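Robot Teaching by Demonstration
Unit 2 handout: driving the arm yourself
Morven Dow

Last time we pushed a real arm around by hand and played the motion back. You felt how heavy the wrist gets when you try to be gentle! This unit swaps hands-on guiding for remote control, and we do it in the simulator first, so you can drop things as often as you like.

Words you need

Kinesthetic teaching: you hold the arm and move it through the task. The joints record where you put them.
Teleoperation: you move a controller and the arm follows. Your hands never touch the robot.
Episode: one try at the task, start to finish, with the camera view and the gripper commands saved together.
Policy: whatever the robot ends up with after learning from your episodes. It maps what it senses to what it does next.

The wrist view

In the Paltent simulator you will mostly drive from the wrist camera. It feels strange for the first few minutes, because when you turn the wrist the whole world turns and the gripper stays put. Stick with it, it clicks fast. Small flat things are the best practice I know: tags, keys, cards. They punish a sloppy approach and they show you right away whether your fingers are lined up.

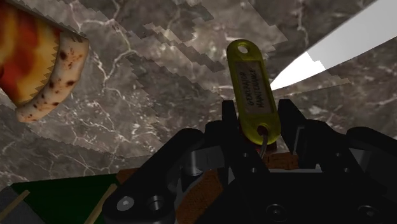 Once you have a grip, slow down. Most of the bad episodes in our Skandilgate set go wrong in the second after the fingers close, when the driver relaxes and yanks the arm up. A learner copies that yank faithfully. It copies your pauses too, so if you stop to think halfway through a reach, expect a robot that stops there for no reason at all (I love this part, it's like hearing your own accent on tape).

How many demonstrations?

The Skandilgate set has 1,257 episodes. After we threw out the ones with missing gripper commands we were left with 1,038, and the baseline you'll train in lab uses 1,000 of those. You won't need anywhere near that many for your own task. Vary the start positions, though. Twenty tries from the same spot teach the robot one spot.

For lab

Pick one object and one goal. Drive it until it's boring, then start recording. Keep your failed tries in a separate folder, we'll use them in September for the Jundalska recovery exercise.

Reading: Hettiarachchi notes, the section on drift. Skip the proofs on a first pass.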